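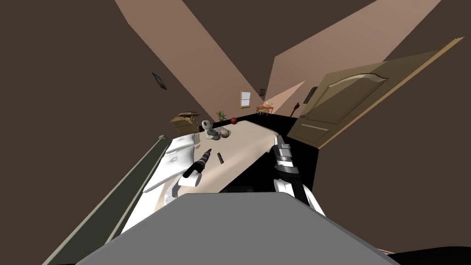 寝具と寝室の手入れメモ

シーツの洗い方、マットレスの湿気対策、しみの処理、布団カバーのかけ方など、寝室まわりの家事をまとめました。以前の記事に書いた内容も、やり方を変えたものは直してあります。洗濯表示と食い違うところは、洗濯表示のほうに従ってください。

シーツを買う前に測るところ

シーツが外れやすい場合、原因の多くはマットレスの厚みに対してマチが足りないことです。売り場の表示は「シングル」「ダブル」といった幅の区分が目立ち、マチの寸法は袋の裏に小さく書かれています。

うちのマットレスは厚みが27センチあります。薄手のベッドパッドを重ねると、その分だけさらに厚くなります。マチが厚みと同じ寸法のシーツでは、角が浮いて朝には外れていました。裏側に折り込む分が必要なので、厚みより余裕のあるものを選びます。

測るときは、マットレスにパッドを敷いた状態で、側面の上端から下端まで定規をまっすぐ当てます。縁にパイピングがある場合は、その出っ張りも含めます。メモは財布に入れておくより、シーツをしまう棚の内側に貼っておくほうがなくしません。

綿のシーツは最初の洗濯で縮みます。ぎりぎりの寸法で買ったものは、一度洗うとかからなくなることがあります。「防縮加工」と書かれていても多少は縮むと考えておくと安全です。

外れやすいボックスシーツの押さえ方

買い替えるほどではない場合は、シーツ留めのクリップ付きゴムを使います。角の近くの二辺を斜めにつなぐ形にして、マットレスの裏側で留めます。長い一本を端から端まで渡すタイプは、マットレスを持ち上げる回数が多く、毎週の交換には向きません。

クリップの歯が金属むき出しのものは、薄い生地に穴をあけます。歯の部分に樹脂のカバーがついたものを選ぶか、あて布を一枚はさみます。

かける順番も影響します。頭側の角を一つかけたら、次は対角の足側をかけます。隣の角から順にかけると、最後の角だけ生地が足りなくなりがちです。

シーツの洗濯

洗う前に、角の内側にたまった綿ぼこりを外で払います。裏返してから洗濯機に入れると、ほこりが落ちやすくなります。

シーツは一枚ずつ、じゃばらに畳んで入れます。丸めて入れると中心まで水が通らず、脱水のときに偏って止まることもあります。タオルと一緒に洗うとタオルの毛羽がつくので、分けたほうが仕上がりがきれいです。枕カバーはファスナーを閉めてネットに入れます。

ボックスシーツは角の袋にほかの洗濯物が入り込みます。脱水が終わったら、干す前に角を一つずつ手で探ってください。靴下はたいていここから出てきます。

柔軟剤は毎回は使いません。続けて使うと吸水が悪くなり、夏場は肌に張りつく感じが出ます。ごわつきが気になるときは、脱水後すぐに取り出して、縦横に数回引っ張ってから干すとかなり違います。

干すときは、竿を二本使ってM字にかけるのが早く乾きます。竿が一本しかない場合は、左右の裾を少しずらして三角に垂らします。ゴムの部分が最後まで湿っているので、取り込む前に角をさわって確かめます。

マットレスの湿気

起きてすぐに布団を整えると、湿気が中に残ります。掛け布団は足元側に半分折り返し、しばらくそのままにしておきます。朝食を済ませて着替えたあとに整えれば十分です。

マットレスを立てかけて風を通すのは、月に2回を目安にしています。壁にぴったりつけず、下端を手前に引いて隙間をつくります。一人で持ち上げるのが難しい重さのものは無理に立てず、頭側の下に丸めたバスタオルや雑誌の束をはさんで浮かせるだけでも底面が乾きます。

扇風機があれば、床に近い位置から底面に向けて回します。窓は一か所だけ開けるより、部屋のドアも一緒に開けておくほうが空気が動きます。雨の日は窓を閉め、除湿機に任せます。

すのこの上に置いている場合は、すのこの裏も見てください。かびが出るのはたいてい壁際の角です。黒い点が出ていたら、乾いた布でこすると胞子が広がるので、消毒用アルコールを含ませた布で押さえるように拭き、よく乾かします。火気の近くでは使わず、換気をしながら行います。塗装やニスのある面は、目立たないところで試してから拭いてください。

重曹でにおいを取る

汗のにおいが気になるときは、重曹をふって吸わせます。量はシングルのマットレスの片面で130グラムを使っています。茶こしを通すとむらなく広がります。

手のひらで軽くなじませ、半日ほど置いてから掃除機で吸い取ります。ノズルは布団用のものか、すきまノズルに古いストッキングをかぶせたものを使います。粉が縫い目に残りやすいので、キルトの溝に沿ってゆっくり動かします。紙パック式でない掃除機では細かい粉がフィルターに詰まることがあるため、使ったあとにフィルターを掃除しておきます。

湿ったままのマットレスに重曹をふると、固まって取れなくなります。必ず乾いているときに行ってください。ウレタンの製品は重曹の使用を避けるよう説明書に書かれていることがあるので、先に確認します。

しみの処理

血液は水で落とします。湯を使うと固まって落ちにくくなります。布に水を含ませて固く絞り、外側から内側に向かってたたきます。布は汚れていない面に替えながら進めます。

汗じみの黄ばみには、酸素系漂白剤を使います。シーツや枕カバーなら、ぬるま湯に溶かしてつけ置きし、そのあと普通に洗います。塩素系とは混ぜないこと、金属のファスナーやボタンがついたものには使わないことを守ってください。毛や絹のものも避けます。

コーヒーやお茶をこぼしたときは、まず乾いたタオルで上から押さえて吸わせます。タオルに色がつかなくなってから、薄めた台所用洗剤を含ませた布でたたき、最後に水拭きします。マットレスの場合は水を使いすぎると中まで染みるので、布はしっかり絞ります。仕上げにドライヤーの冷風を当てると輪じみが残りにくくなります。

掛け布団カバーのかけ方

うちで使っているのは、カバーを裏返しにして両手を入れる方法です。

カバーを裏返し、開いた口から両腕を奥の角まで入れます。
カバーの上から、布団の二つの角をそれぞれつかみます。
つかんだまま腕を持ち上げ、カバーを布団の側へひっくり返していきます。
中ほどまで来たら床かベッドの上に置き、残りを手で引き下ろします。
内側のひもを結び、口を閉めてから、足側の端を持って振ります。

ひもは奥の角だけ先に結んでおくと、途中でずれません。布団側にひもを通すループがない場合は、角に短い綿テープを縫いつけます。安全ピンで代用すると、洗濯のときに外し忘れて生地が裂けます。

読者のバルナバーシュ・ニトライさんから、海苔巻きのように端から巻いて裏返す方法も教えてもらいました。腕を高く上げなくて済むので、肩が痛い人にはこちらが楽だそうです。厚い羽毛布団では巻きが太くなってやりにくく、夏用の薄い布団のほうが向いています。

古いシーツの使い道

中央が薄くなったシーツは、両端の丈夫なところだけ残して使えます。前に切ったものは、ゴムを外して広げると長さが222センチありました。縦に裂いて袋に縫えば、季節外れの毛布を入れる収納袋になります。不織布の袋より通気がよく、汚れたらそのまま洗えます。

綿は織り目に沿って手で裂けます。端にはさみで切り込みを入れ、両側に引くだけです。糸くずが飛ぶので、外か浴室でやります。ポリエステルが混ざったものは途中で曲がりやすいため、はさみで切ってください。

小さく切った分は、窓のサッシや油汚れを拭いて捨てる布にします。台所の引き出しに入れておくと、ペーパータオルの減りが遅くなります。

枕の手入れ

枕カバーの下に、もう一枚古い枕カバーをかけておくと、本体が黄ばみにくくなります。口の向きを互い違いにすると、中がはみ出しません。

そば殻は洗えません。晴れた日に陰干しし、粉が出るようになったら中身を替えます。羽根枕は表示で洗えるとあっても、中まで乾かすのに時間がかかります。乾ききらないとにおいが出るので、天気の続く時期に洗います。パイプの枕は中身をネットに移して洗い、側生地とは別に干します。

ベッドの下の掃除

ほこりは脚のまわりと、ヘッドボードの裏に集まります。先に柄の長いモップで乾拭きし、そのあとで掃除機をかけます。いきなり掃除機をかけると、排気で綿ぼこりが奥へ逃げます。

収納ケースを置いている場合は、キャスターつきにするか、底にフェルトを貼っておくと引き出しやすくなります。壁まで押し込まず、手のひらが入るくらい空けておくと風が通ります。

きしみが出たら、まず脚と横板をつなぐねじを締め直します。それでも鳴るときは、すのこと枠の当たる面にろうそくを塗るか、薄いフェルトをはさみます。三月に締め直したうちのベッドは、音がほぼなくなりました。木ねじを強く締めすぎると穴がつぶれるので、止まったところで手を止めます。

補足

重曹の量について、ジェーゼー・ラーツさんから「ダブルではどのくらいか」という質問がありました。面積に合わせて増やせばよく、厳密に量る必要はありません。表面がうっすら白くなる程度が目安です。

電気毛布を使っている場合は、シーツ留めのクリップでコードをはさまないようにしてください。しまうときも強く折り畳まず、ゆるく巻いて、上に物を載せない場所に置きます。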